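Section 4. Before You Spend Anything: Planning and Budget

Read this section before you sign a quote. It covers a two-arm robot with grippers for picking produce off open displays. Section 5 covers unpacking and first power-up. If you have already bought the machine, do steps 3 to 7 anyway, and expect some of them to hurt.

Prepared by Rekha Achari and Emlyn Ellis for Grutgate store planning. Revised July 3, 2018.

4.1 Decide what the job is

1. Write the job in one sentence, with the items named. "Helps in the produce section" is a sales phrase and can't be priced. "Takes a napa cabbage from a bin and puts it in a basket" can be.

2. List every item the robot will be asked to pick, and mark which of them share a bin. Vendors like to quote from a tidy bin where each piece lies alone. Your list should include the bins that look like this one, where the chili peppers and carrots are in together and the bitter melons next door are packed close:
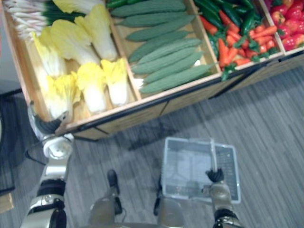 3. Decide who supplies the basket. A clear plastic basket held by the rim ties up one gripper for the whole job. You are then paying for two arms and picking with one. Ask for the quote both ways, with the basket held and with the basket on a stand or cart.

Note: Artificial vegetables are fine for planning and for early trials. They do not bruise, leak or wilt. Do not accept a success rate measured on them as a figure for fresh stock. Bongani Sibiya asked for the fresh-stock figure in April and got a brochure.

4.2 Work out the real cost

4. Fill in the cost sheet at the back of this manual. The lines most often left blank are:

Gripper fingers, spare set
Cables, spare set
Baskets and carts of the type used in the trial
Display changes (bin depth, divider height, front lip)
Staff hours to reset the display between runs
Floor space lost to the robot, its stand and its cables

For our own plan we carried $2,710 for display changes and $600 for spare baskets and carts. Neither was in the first Tritilitz quote. We are told both are now "available as options," so check whether the option price is on your copy.

5. Budget staff time at the full rate. Someone has to put the vegetables back. Claims that the robot "frees up" a person should be struck from your sheet until the person has been freed up for at least 10 working days in a row.

Caution: Do not offset the purchase price with labor savings in the first year. The Stallesus worksheet does this by default on its second page. Clear that line before you print.

4.3 Plan the trial

6. Ask for a trial on your own display, with your own layout, before any deposit. Keep it plain:

a. Load the bins the way your staff load them.
b. Set the receiving basket where a shopper would leave it.
c. Have the vendor's operator stand back, and write down each time he or she steps in.
d. Record picks tried, picks finished, and picks that needed a hand.

A pick is finished when the item is in the basket and the gripper has let go. An item in the air is still a pick in progress. Vendors' leaflets are fond of this moment, with the cabbage held up by its stalk end over the wire basket, and it should go on your sheet as a try:
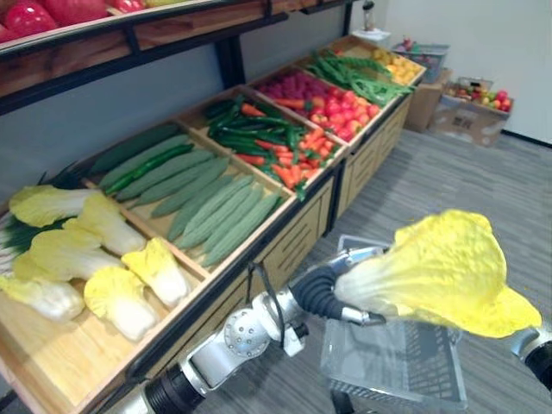

7. Repeat the trial on a second day with a different operator. In Kazimiera Śliwiński's notes the Acharya unit finished 81 picks on the first day. The second day was canceled by the vendor and has not been rescheduled, so we have left that unit off the approved list.

Note: Keep boxes, spare stock and loose cables out of the area the arms can reach. If your aisle only works for the robot after it has been cleared of everything a store keeps in it, add the cost of keeping it clear to line 6 of the sheet.

4.4 Before you sign

8. Check that the quote names the gripper by part number. "Standard gripper" has meant three different parts on three quotes.

9. Get the service response time in hours, in writing, with the cost of a visit outside it.

10. Send the completed cost sheet and trial record to Eyerusalem Ayele. Orders sent without a trial record will be returned unsigned.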